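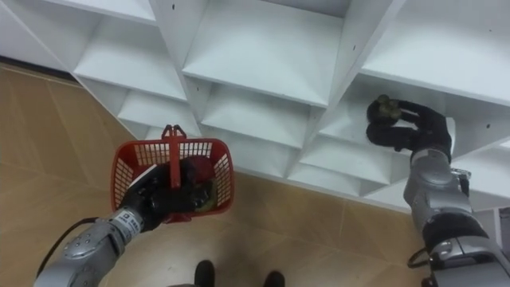 Bethel Shiferaw wrote that the unit rocks again as soon as anything goes back into the top row, and asked whether we could keep the ticket open until the shelves have been loaded for a full day.

Reopened on that basis. Previous status was Resolved.

Ticket: Cubby shelving, white, ground floor, Humbridge
Category: Furniture and storage
Priority: Normal
Opened: 7 July 2026
Product: Wivia open cubby unit, white

Original report

The white cubby unit moves when you take something out of the upper compartments. It is not a lot, but you can feel it, and small things slide toward the front. One of the loose shelves also sits crooked and clicks when you put weight on the left end. We keep small items in there and move them in baskets, so people are reaching into it all day. Nothing has fallen so far. The floor is tile. The unit was put together in May and was fine for the first few weeks.

Entry 1 – first reply, Mevness support desk

Thanks for the report. Please empty the unit before doing anything else, starting with the top row and working down. Keep the contents of each compartment together if they have a fixed place. Then send us the following:

Which corner lifts when you press on the opposite one
Whether the crooked shelf is the one with pins or one of the fixed ones
How many pins are left over in the bag from assembly, if you still have the bag

Do not tighten anything yet.

Entry 2 – Bethel

Emptied it. It took longer than expected because some of the compartments had things pushed right to the back wall. Everything is in baskets on the floor now, sorted by row.

Pressing on the front right corner lifts the back left. I can slide a folded sheet of paper under the back left and not under the others. The crooked shelf is a pinned one. The left front pin is in a different hole from the other three, one position lower. No bag, it was thrown out.

Entry 3 – Mevness support desk

The pin explains the click. Take the shelf out by lifting the low end first, move the pin up so all four are level, and set the shelf back down on them. Push each pin in with your thumb until the collar touches the panel. If one will not go in all the way, look in the hole for chips left over from drilling and clear them with a toothpick. Please don't use a screwdriver, it widens the hole.

For the rocking, find out whether the problem is the unit or the floor. Slide the empty unit along the wall by the width of one tile and press on the same corners again. Two people for this, lifting slightly. Dragging it over the grout lines can chip the bottom edge.

Entry 4 – Bethel

Shelf done. One hole did have dust in it. The shelf is level and no longer clicks.

Moved the unit one tile over. Now it rocks less and the gap is at the front left. Moved it back and the gap is at the back left again. So I think it is the floor. The tiles are large and one of them is a little lower than the one next to it. You can feel the step with a fingernail.

Entry 5 – Mevness support desk

Agreed, that points to the floor. Use a thin plastic shim under the low corner. Cardboard packs down after a few weeks and gets wet when the floor is mopped. Slide the shim in until it stops, press on the opposite corner, and add a second one if there is still movement. Trim what sticks out.

After that, check the wall bracket. If the unit was fixed to the wall while it was leaning, the bracket may now be pulling it. Loosen the screw, let the unit settle on the shim, and tighten it again.

Entry 6 – Bethel

One shim from the Noiphan pack, back left. No movement on any corner when empty. I didn't see the message about the bracket until later, so I haven't touched it. Please close.

Ticket closed as Resolved.

Entry 7 – after reopening

Bethel, a few things from our side.

The unit was steady when empty and rocks when the top row is full, so the weight is finding play somewhere. The two likely places are the bracket, which is still as it was before the shim, and the cam locks in the top panel. Please do them in this order:

1. Take the top row out again. The lower rows can stay full.
2. Loosen the bracket screw two turns. See whether the top of the unit shifts on its own.
3. Tighten it with the unit standing where it wants to stand. If there is a gap between bracket and wall, fill it. Pulling the unit back to close the gap will lift it off the shim.
4. Try the cam locks in the top panel with a hand screwdriver. A quarter turn at most.
5. Put the heavy baskets in the bottom row and leave the top for light things.

Entry 8 – Bethel

Steps 1 to 4 done. At step 2 the top came forward a few millimeters, so it was being held back. There was a gap at the wall after that and I put a small piece of the same shim plastic behind the bracket. Two cam locks were loose, both on the right side.

For step 5 I had to rearrange more than I wanted to. People know where things are by position, and the bottom row used to be the spare row. I have swapped the two rows completely and kept the left to right order the same. Labels are still to do.

One question. The spare pin holes in the dividers are catching dust. Can they be covered?

Entry 9 – Mevness support desk

Yes. White stick-on caps are sold in sheets of 50 and peel off again if you need to move a shelf. Wipe the panel with a dry cloth first. Leave the holes directly above and below the pinned shelf open if you expect to change its height.

Keeping the ticket open as requested.

Entry 10 – Bethel

Loaded for the full day and in normal use. No rocking at the top row, no click, shim has not moved. I checked the paper test at all four corners with the shelves full and it would not go under any of them. The caps are ordered.

One of the baskets is slightly too tall for the new row and has to be tipped to get it in, so that one is going back up with the light items.

Status: Resolved
Parts used: shim, one, plus an offcut behind the bracket
Follow-up: check the bracket screw again in 30 days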